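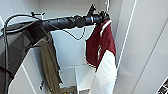

Whoever wrote the last call on this subject had clearly never shared a closet with anyone, was the remark that came back from Cliklow after our spring round, along with a question we have been chewing on ever since: does hanging things up do any good, or do people just like being told it does?

We don't know. We suspect the second. That is why we are looking for participants.

## Call for participants: the Braditz closet study

Braditz is a small household research office. We are paid to find out whether advice about the home holds up when somebody with a job and a pile of laundry tries to follow it. Most of it does not. We have spent a good part of this year reading books, columns and printed inserts on how to keep a closet, and what struck us is how seldom any of it comes with a number attached. "Hang what you can, fold what you must." Says who? Measured how?

Starting in September we will follow a group of households while they store the same textiles in different ways, and we will write down what happens. If the answer turns out to be dull, we will print the dull answer.

### What we want to know

- Whether a towel on a hook gets put away more often than a towel that belongs folded on a shelf.
- Whether garments hung by a corner or a shoulder seam come out any worse than garments hung properly. Everyone is sure they do. We could not find anyone who had checked.
- How long an open cubby stays sorted once the person who sorted it stops looking.
- Whether hanging fabric in front of shelves makes people forget what is on the shelves. We think so. We would be pleased to be wrong.
- Whether the time spent on any of this is repaid later, in minutes, when somebody needs a clean towel at 6:30 in the morning.

You will notice that "joy," "calm" and "flow" are not on the list. We have no instrument for those and we don't trust the people who say they have one.

### Who can take part

We need adults who live in a house or apartment with at least one closet, wardrobe or storage unit that has both a place to hang things and a place to lay things flat. It can be a nice one or a bad one. Bad ones are underrepresented in this kind of work, for obvious reasons, so please don't rule yourself out over a sagging rail or a door that won't close.

You should:

- do your own laundry, or share the job with someone who agrees to join too
- own towels, a few shirts or jerseys, and at least one large awkward thing such as a sheet, a throw or a curtain panel
- be willing to leave the closet alone between check-ins, including when guests are coming
- be able to keep a paper log in legible handwriting

Please don't apply if you:

- organize homes for a living, or write about it
- are planning to move or remodel before the study ends
- have just bought a new storage system and want someone to tell you it was a good idea

That last group applied in large numbers in the spring. They were friendly and they were no use to us at all.

### What you would do

The study runs for 14 weeks and is split into 4 blocks. You get the instructions for one block at a time. People who know what is coming start tidying toward it, and then we are measuring manners.

**Block one.** You change nothing. You live with the closet as it is and fill in the log whenever you put something in or take something out. This is the boring block and the one people skimp on. Without it the rest is worthless.

**Block two.** Everything that can hang, hangs. Towels, jerseys, sheets, whatever fits on a hook, rail or clip. The shelves stay open and mostly free.

**Block three.** Everything that can be folded is folded and laid on a shelf or in a cubby. You may fold any way you like. We will not be sending a folding diagram - we have tried seven published methods and could not tell the stacks apart two days later.

**Block four.** You do as you please. To our minds this is the only block with a real result in it. If a method is as good as its admirers say, people ought to stick with it once the instructions stop.

One evening a week, on Tuesday, you check in by phone. The call is short and we ask the same questions in the same order every time. You may find this irritating. Past participants did, and said so, and we kept doing it.

### The log

It is a paper booklet. You note the item, where it went, whether you hung it or folded it, and how long it took if it took longer than a minute. There is a column for "didn't bother." Use that column. A booklet with nothing in it makes us think the participant is being polite, and a polite log has to be thrown out.

For each item you also note the fabric, as far as you know it. The care label will do. If the label has been cut out, write "cut out." If you can't tell whether something is a towel or a small sheet, write that. We would much sooner have an honest shrug than a confident guess, having once lost most of a chapter to confident guesses.

### What we supply

Each household gets hooks, clips, a plain rail extender if the closet needs one, and the booklets. The hooks and clips come from Zarava. We pay for them at the ordinary price and Zarava sees the findings when everybody else does. They asked for an earlier look. We said no, and they sold us the hooks anyway, which we took as a good sign.

Shelf dividers are made to size by Liao, on the same terms. They go in without screws and come out the same way, so renters should be fine. Ask your landlord first all the same.

You keep the lot at the end, or send it back. We won't ask which shop products you use on your clothes, and you should be suspicious of any closet study that does.

### Pay

Participants receive $663 for the full study. It is paid in parts, one at the end of each block, and you keep what you have earned if you drop out. There is no bonus for finishing. We thought about one and decided it would mostly buy us made-up entries in the last week.

If two adults in the same home both keep a log, each is paid separately.

There is no prize drawing, no gift card, and no "closet makeover." People ask about the makeover. We can only repeat that it would ruin the study.

### Things people asked last time

**Do I have to clean it out first?**
Please don't. We want the closet you have.

**My partner thinks hooks are for children. Can we still join?**
Yes, and tell your partner to put that in the log. Disagreement about hooks was one of the few things in the spring round that held steady from week to week.

**Is there a right answer you are hoping for?**
We have a hunch, stated above, that hanging is oversold. The person who compiles the results is not the person who holds the hunch most strongly. That is the best safeguard we can afford and you may judge it for yourself.

**Will my clothes get ruined?**
Probably not, though we can't promise. A knit left hanging from one corner may stretch, or that may be something mothers say. Keep anything you would be upset about out of the study. Wedding clothes, uniforms you need for work and anything borrowed should stay where they are.

**Do I get to see the results?**
Yes. You get the full write-up before it goes anywhere else, tables included, and you can tell us where you think we went wrong. Cliklow will host it afterward, free to read. Their remark about our last call is also posted there, at the top, at their insistence.

**What happened to the spring results?**
They were thin. Too many applicants were already keen on organizing, and their closets looked much the same at the end as at the beginning. We learned that tidy people are tidy. We are not proud of that round and have put nothing from it in the new design except the phone questions.

### Places

We have room for 175 households. If more apply, we draw by lot within three groups: people living alone, people living with other adults, and people living with children. We don't pick for neatness and we don't ask for pictures of your closet with the application.

### How to apply

Write us a letter or an email with the following:

1. How many people use the closet.
2. What kind of storage it is and what it has in it - rail, hooks, shelves, cubbies, a floor that has become a shelf.
3. The last three textiles you put away, and where. If they are still on a chair, say chair.
4. One piece of storage advice you have been given and never believed.

Keep it under a page. Number four doesn't affect your chances. We collect them, and several of the questions in this study started out that way.

Applications go to the Braditz office, marked "Closet." Everyone who applies will get a reply, including those we can't take. Booklets go out in the mail before the first block opens, with hooks to follow separately so that they don't get used early.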